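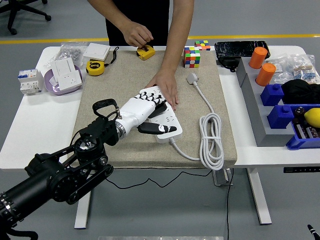 **Solveig Arantes**
Research engineer, manipulation software, Firneck

**Figure 1.** Shared contact on the power strip. The robot's fingers and the operator's right hand are both on the strip, with the cable coiled on the mat beside it.

## 4. Planning and control when two hands are on the same thing

I want to spend this section on the software in the middle, the part between "the camera sees a power strip" and "the arm gets a joint command." Section 3 covered the perception front end, and I'll lean on it here without repeating much of it. If you skipped it, the one thing you need is that every tracked object comes out as a pose, an uncertainty and a tag saying who is thought to be touching it.

That tag is where most of my year went. Our first version had exactly two values, *robot* and *free*, and it worked fine as long as people kept their hands off the table. Then we started on tasks like the one in Figure 1, where somebody steadies a power strip while the robot hand is on it, and the whole thing fell over. The planner would see an object that wasn't moving the way a free object should, decide its own grasp was bad, and back out to try again. Lots of polite little retreats! So now the tag has four values: *robot*, *human*, *shared* and *free*, and the rest of this section is really the story of what *shared* does to everything downstream.

### 4.1 The shared contact mode

When an object is tagged *shared*, the planner (ours is called Zururness, and yes, we've been asked) stops treating its pose as something the robot gets to choose. The pose becomes a measurement that both parties influence. In practice, three things change at the moment of the switch:

- The object's target pose is frozen at its last estimate.
- Stiffness at the wrist drops along the directions in which the operator is likely to push.
- Any motion that would lift the object is taken off the list until the tag changes back.

I tried being cleverer than this. For a while we had a term in the cost function that guessed where the person wanted the object to go, and it was lovely in simulation and awful on the table. People steady things with a flat palm, then shift their weight, then reach for something else with the other hand. In Figure 1 the operator has one hand pressed on the strip and the other gripping a tape measure, and I would not want to bet on what either arm is going to do next. Freezing the target is dull and I've come to love it.

The stiffness change is ramped over 300 ms. We started with an instant switch, which gave a small jerk that operators noticed and didn't like. Going slower than the value we settled on felt mushy, and the controller started fighting its own ramp when the tag flickered. More about flicker in 4.3.

### 4.2 Deciding who is touching what

The tag comes from combining two sources that are each pretty bad alone. The visual one takes a segmented human hand and asks whether it overlaps the object's mask, with a depth check so that a hand passing over the top doesn't count. The other one watches the residual between the torque we expect in the arm and the torque we get. If the robot is resting its fingers on something and the load changes with no commanded motion, somebody else is probably in the loop.

A power strip is a mean test for the visual half. It's long, it's white, and in our case the robot hand is white too, so the mask likes to leak from one into the other exactly where they touch. The fingertips are black, which helped more than I'd like to admit; we ended up giving the known fingertip model its own pass before the object segmentation runs, and subtracting it. The beige felt under everything keeps the outer edge of the strip fairly clean. I'd guess that a white tabletop would have sent me back to the drawing board for another month.

Then there's the cord. Our object models are rigid bodies, and a cable is obviously nothing of the kind. For now we split the thing up: the body of the strip is one rigid object, the plug is another, and the cable between them is a keep-out region that gets redrawn at each replan. The region is fat and conservative. With a coil like the one in the figure, it covers a good chunk of the right side of the mat, and the planner will happily route the wrist the long way around to stay clear. It looks silly from the outside. It also means the fingers don't go fishing in a loop of cord, so I'm leaving it alone until we have a cable model I trust.

### 4.3 Flicker, and the hold timer

The tag flickers. Of course it does. A hand pressing right beside the robot's hand is half hidden from some viewpoints, the visual score dips, and for a cycle or two the estimator announces that the human has left. If the planner believed that every time, we'd be ramping stiffness up and down like a squeezebox.

The fix is a hold timer with different rules in each direction. Going *into* shared mode takes a single confident reading from either source. Coming *out* takes 16 consecutive cycles in which both sources agree that the person has let go. It's lopsided on purpose: being too soft for a moment costs us a bit of time, and being too stiff with someone's palm next to the fingers is a thing I want very little of.

I did look at replacing the timer with a proper filter. A hidden Markov model with a learned transition matrix gave smoother tags, and on recorded data it left shared mode sooner. I still took it out. When something odd happened on the table, the timer let me read the log and say which cycle caused it, and with the filter I'd be staring at a column of probabilities that all looked reasonable. Our colleagues at the Sadcombe site kept the filter and are happy with it, so this may be a matter of taste (or of who gets called when the arm stops).

### 4.4 Clutter that the planner should ignore

Zururness used to build a full collision scene out of everything perception handed it. Our tabletop sets are deliberately messy, though, and Figure 1 is pretty typical: Rubik's cubes toward the back, wall switch panels on a plate, a stepped stand with blocks on it, a tray with a lemon in it, bags of small components. Clear bags are the worst. Depth goes right through them or bounces off somewhere strange, and you get a shape that changes every time you look.

So we sort the scene by reach. Anything inside the swept volume of the next planned segment gets a real mesh, anything just outside it gets a box, and everything else is dropped until the arm heads that way. Bags get a box no matter what, and the box only ever grows during a task. With this in place we replan on a budget of 240 ms, and the budget is hard. If the planner runs out of time, it returns the last valid path and a flag, and the controller slows down until a fresh one shows up.

One bug deserves a mention, as it took me most of August to find. Objects held by the *human* were being meshed at their resting pose, so a tape measure that somebody had picked up left a ghost behind it on the mat, and the arm would steer around the ghost. Two similar objects made it worse, with the tracker sometimes handing the ghost to the other one. We now delete the resting pose as soon as the tag turns to *human*, and attach the object to the tracked wrist with a generous margin.

### 4.5 Tooling

All of this is logged through Brandão, our replay tool, which I wrote out of pure annoyance. It stores the tag, both source scores, the residual and the planner's flag for each cycle, and lets you scrub through them next to the recorded images. You can also change a threshold and rerun the estimator over the old logs. We have almost 4,000 logged segments now, and no change to the tag logic gets merged until it has been replayed over all of them and someone has looked at every segment where the answer changed.

That last step is slow and I've been tempted to skip it. The lopsided timer came straight out of it, though, and so did the fingertip pass. The remaining disagreements are mostly cases where I can't tell from the recording who was holding the object either, and those are kept in a separate folder and left out of the comparison in Section 5.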